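창고 작업 시범용 핸드 그리퍼 세트, 석 달 사용 후기

우리 회사는 부품 창고 피킹을 자동화하는 중이고, 로봇에게 동작을 가르치는 데 쓸 손잡이형 그리퍼를 Killus에서 들여왔다. 작업자가 양손에 하나씩 쥐고 평소처럼 물건을 집으면 그 동작이 기록되고, 그 기록으로 로봇 팔을 학습시킨다. 나는 창고 쪽 담당이라 학습 모델은 잘 모른다. 이 글은 손에 쥐고 일하는 사람 입장에서 쓴 것이다.

## 구성과 준비

장비를 켜고 기록이 시작되기까지 9분 걸린다. 처음에는 이보다 훨씬 오래 걸렸는데, 대부분 좌우 기기의 시간을 맞추는 데서 막혔다. 8월 업데이트 이후로는 거의 안 막힌다. 설명서는 영어판만 있고 손목 스트랩 조절법이 빠져 있다. 결국 판매처인 Cokalholm에 전화해서 물어봤다.

## 쥐는 느낌

손잡이 자체는 괜찮다. 장갑을 껴도 잡히고, 손목에 스트랩을 감으면 힘을 조금 빼도 기기가 떨어지지 않는다. 문제는 무게중심이다. 몸체가 손보다 앞에 있어서 아래 칸 물건을 집을 때 손목이 꺾인다. 한 시간쯤 지나면 엄지 아래쪽이 뻐근하다. 우리는 40분 하고 쉬는 것으로 정했다.

손가락 부분은 안쪽 면이 촘촘한 그물 무늬로 되어 있다. 종이 상자와 비닐 포장은 잘 잡는다. 작은 볼트 봉지는 자주 놓친다. 얇은 서류 한 장은 아예 포기하는 편이 낫다.

## 일이 어떻게 바뀌었나

도입 전에는 한 사람이 하루에 약 300건을 집었다. 시범 담당이 되면 그날은 출고 건수를 채우지 않는다. 대신 같은 물건을 여러 각도로 집고, 실패한 동작에는 실패 표시를 남긴다. 처음 한 달은 이 일을 건수로 평가하려고 해서 말이 많았다. 빨리 하려다 보니 동작이 거칠어지고, 그런 기록은 나중에 버려졌다. 지금은 시간으로만 인정한다.

출입 절차도 손을 봤다. 창고 문에는 관계자 외에는 들어오지 말라는 안내가 붙어 있고, 시범 담당은 양손에 기기를 든 채 도어록을 열 수가 없다. 한쪽을 풀었다가 다시 차는 데 시간이 꽤 들어서, 요즘은 담당자가 둘씩 움직인다.

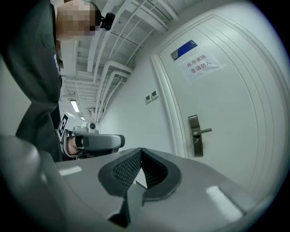 Iddrisu Owusu는 초안을 읽고 이런 의견을 보내왔다. "손목 얘기는 더 세게 써도 됩니다. 저는 기기보다 평가 방식이 바뀐 게 더 컸어요. 그리고 내가 집는 방식이 기계에 들어간다면, 그 기록을 어디까지 쓰는지 서면으로 받고 싶습니다."

맞는 말이라 그대로 싣는다. 기록 사용 범위는 아직 문서로 정리되지 않았고, 회사에서는 로봇 학습에만 쓴다고 구두로 설명했다. 개인별 속도 비교에는 쓰지 않는다는 문장이 들어가야 한다고 본다.

## 다른 제품과 비교

Trusurwood의 장갑형도 일주일 빌려 써 봤다. 손목은 장갑형이 편하다. 다만 땀이 차고, 여러 사람이 돌려 쓰기 어렵다. 손잡이형은 닦아서 바로 넘길 수 있어 교대 근무에는 이쪽이 맞았다.

## 정리

- 좋은 점: 배우기 쉽다. 신입도 반나절이면 쓴다. 교대할 때 편하다.
- 아쉬운 점: 앞쪽이 무겁다. 작은 봉지에 약하다. 설명서가 부실하다.
- 별점: 5점 만점에 3점

지금까지 쓸 만한 기록은 960건 모였다. 손목 받침은 별매품이고 아직 주문 전이다. 받으면 써 보고 이 글에 덧붙이겠다.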